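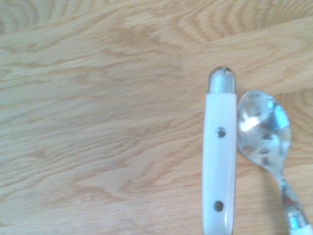 Enov has started selling its table-clearing kit to small buyers, and the mailing that came with it in May promised that Tudine "handles everyday tableware out of the box". I'd like to know whose everyday they mean. Cutlery is a nasty thing to ask a gripper to pick up. It's thin and flat to the table, and if it's shiny it throws the room back at the camera. Take a spoon with a polished bowl full of smeared blue and white reflections, lying so close to the white handle next to it that the two nearly touch, all of it on pale wood under bright light. A person would lift either one without looking. For a pair of fingers coming down from above, there is hardly any room between them, and the software first has to decide that it's looking at two things.

So we asked for a trial at the Vurside workshop, and got one. This is a first report for those of you who have written in asking whether to put money down before the October price change.

What you get for £2,360 is a wrist camera and bracket, a pair of printed fingers, a small computer in a plain metal case, and a year of the Tudine software. You don't get an arm. The leaflet does say so, in the smallest type on the back page, and I mention it only because two readers had understood otherwise. After the first year the software costs £233 a year to keep going. If you stop paying, the kit carries on with whatever it last learned but you can't teach it anything new. I asked twice what happens to the kit if Enov itself stops. The first reply was a link to the general terms, and the second was the same link.

Setting up took us most of a morning. The bracket went on with the screws supplied, the cable was long enough if you routed it with care, and the software found the camera at the second attempt. Calibration is a matter of holding a printed card at various angles until the screen goes green. I have done worse. The manual is well written up to page nine and then seems to have been finished by somebody else in a hurry – the section on changing the grip force refers to a menu that has since moved.

Then the teaching. Tudine learns by being shown. You guide the arm through the job by hand, again and again, and it records the camera view and the movement together. Enov suggests 50 demonstrations for each new kind of object. That sounds modest until you try it with cutlery, where a spoon on its own, a spoon against a fork and a spoon beside a plate are three quite different jobs as far as the fingers are concerned. We did our 50 with a spoon lying alone and came away fairly pleased. Moving a fork in beside it undid a good deal of that. The arm would line up nicely over the spoon, stop, and drift across to the fork as though it had thought better of it.

Enov's answer, when I rang, was to record more. How many more? Their own demonstration set runs to 1,000, which is a figure I had not seen anywhere in the sales material, and which I would suggest they print beside the price. A patient person can do a batch of demonstrations before lunch. A care home kitchen or a small café, the two customers shown in the brochure, does not have a patient person standing idle for as long as this would take.
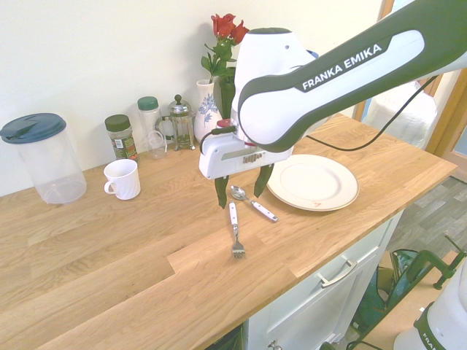 The other thing missing from the sales material is clutter. Every clip on the Enov site shows a bare grey worktop with the cutlery spread well apart. Real counters have jars and bottles at the back, a mug somebody means to come back for, a plate at the elbow of whatever you're trying to reach. We left ours with that sort of company, and I'd urge anyone running a trial to do the same. Clear glass was the worst for us. The software doesn't try to pick it up, which is sensible, but it doesn't reliably know it is there either, and you end up drawing a keep-out zone on the screen by hand. Move the glass and you draw it again. The zones are saved by date and not by name, so after a week of this you have a long list of dates.

I should be fair about the parts that are good. The fingers are better than they look. They're thin at the tips and can get down close to the table without scraping it, and they have just enough give to forgive a bad approach. The stop behaviour is gentle, and I never felt uneasy standing beside it. The recording screen is clear enough that someone with no background in this was teaching it within a quarter of an hour, and that's a real improvement on the older Gwynne kit, which wanted you to write a configuration file before it would so much as open its hand. If you run a teaching lab, or you want a way into this sort of work and already have an arm standing about, I can see the appeal.

But it's not being sold to teaching labs. It is being sold as something that clears tables, and on what we've had in front of us so far I wouldn't call it that. It picks up a spoon, often, if the spoon is one it has met and is lying more or less as it lay before. Turning the lights up put it off. A different set of cutlery put it off more. Enov says a summer update will deal with reflections, and perhaps it will. I've been in this trade long enough to remember Gwynne saying much the same about theirs, and the update when it came changed the colour of the buttons.

A few questions worth putting to the sales desk before you order. Ask how many demonstrations sit behind each clip on the website. Ask to see the kit work on your cutlery, on your own surface, with two pieces touching. Ask whether the recordings you make belong to you and can be taken elsewhere, because the terms are vague on this and I couldn't get a straight line out of anyone. And ask what they count as a success. In the log we were given, a spoon lifted and then dropped short of the tray went down as a pick.

The trial kit stays at Vurside until the end of the month. Members who would like to bring their own forks and try it are welcome on open afternoons, and the bench is free from two o'clock. Please put your name on the sheet by the door. We'll run the plates next, flat ones first and then the kind with a raised rim, and the results will go in the following issue along with Enov's reply, if there is one. The price goes up in October. I wouldn't let that hurry you.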